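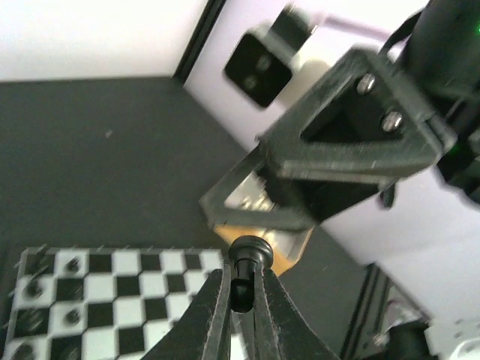
How to Test Whether a Robot Can Put Away a Board Game

Updated Tuesday, February 11, 2025

People ask whether a machine can do chores yet. The question is too big to answer as it stands. A chore has to be cut down to something you can run in an afternoon, score on paper, and run again next month. Clearing a chess set is a good size for that. The pieces are small and close together, and everyone knows what "done" looks like.

This page covers the version we use at Lesel. It assumes you already have two arms on a table and some way of driving them, either with a trained policy or by hand.

What you need

A board with its pieces. A used one is fine.
Two trays, one for each color.
A pad of score sheets.
A stopwatch or a phone.
A small block or similar object to act as clutter, if you plan to do the harder version.

Step 1. Write down what counts as done

Do this before you touch the arms. Our rule is that a piece is put away when it is inside the right tray and the gripper has let go of it. Standing up or lying down makes no difference. A piece on the rim of a tray doesn't count. A piece on the floor ends the trial.

Write the rule at the top of the score sheet. If you leave it until later, you will end up scoring the good-looking runs more kindly than the others.

Step 2. Set the board at an angle

Turn the board so that it doesn't line up with the table. In a home, a game is left however the players left it. A system that only works on a squared-up board has learned one position. Change the angle between trials and note each angle on the sheet.

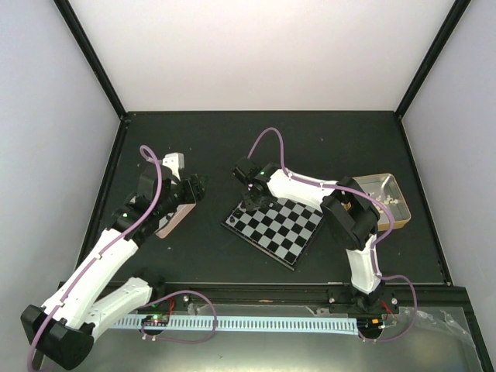 Reading time: 4 minutes

Step 3. Place the trays

We put a tray within reach of each arm. The pink one goes on the left and the tan one on the right. The colors of the trays don't matter as long as you keep them the same through a whole set of trials. White pieces go in the tan tray.

Check that each arm can get to its tray without crossing the other. Then check that both can reach the middle of the board. You will want them to share that area, but only one should be in it at a time until you trust the timing.

Step 4. Start with a few pieces

Leave 4 pieces on the board, well spread out. Run the trial to the end even if the first grasp goes wrong. Failed grasps are the most useful part of the record. For each one, note the following:

Did the fingers miss the piece completely?
Did they knock over a neighbor?
Did the piece turn or slip after it was lifted?
Did the arm notice and try again?

The last item separates systems more than any of the others. A person who drops a pawn picks it up without thinking. Many policies go on to the tray with nothing in the fingers, open them, and return for the next piece.

Step 5. Add pieces

Go to 8 pieces, then to a full board. Crowding is the hard part. Round heads and narrow necks give the fingers something to close on, but there has to be room for the fingers to come down on both sides. Dark pieces on dark squares are also harder to pick out from overhead, so a camera near the gripper helps a good deal.

Step 6. Set a time limit

We allow up to 300 seconds for a full board. A person would be much faster, and that's fine for now. Log the time even when the trial fails.

Step 7. Score it

Run 29 trials if you can. Fewer than that and one lucky stretch changes the result. Report the share of pieces put away, the share of trials finished with no help, and the number of times someone had to step in. Keep the three figures apart. A system can place most of its pieces and still finish hardly any boards alone.

So can they do it yet?

With a few pieces and steady light, the arms we have tested at Lesel usually clear the board. With a full set, someone still stays close by. We ran the same test in August with the Charbonneau fingers and again with the softer Nultura pads. The pads held small pieces better but needed more space between them.

We would not call the chore solved. Folding the board, closing the box and putting it on a shelf are separate tests, and we have only started on the box. The score sheet for that one is on the Pustudska downloads page, next to the sheet for this test.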